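Renden Career Changers, minutes, 19/08/2018

I'm taking notes again, so blame me for the spelling! We started late (parking) and went straight to the mentor list, which is still too short. I read out the May notes and they were approved, minus my bit about the coffee.

Next came the small grant for evening classes. Sirkance has offered $300 toward course fees, and I said we should split it between 2 people who are ready to sign up now, probably for the bookkeeping certificate at Plenine.

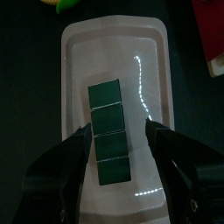
Nayeli Chávez said she'd rather see $200 go to one person, as exam fees eat up most of it anyway, and keep the rest for bus fare. We went back and forth on that for a while and I came around to her side. Agreed, with one vote against.

Resume night: I'll ask Manolakis if we can use their upstairs room again. Bring printed copies, please, my laptop is on its last legs.

Still open: who calls the people who dropped out in spring. I'll take the first half of the list.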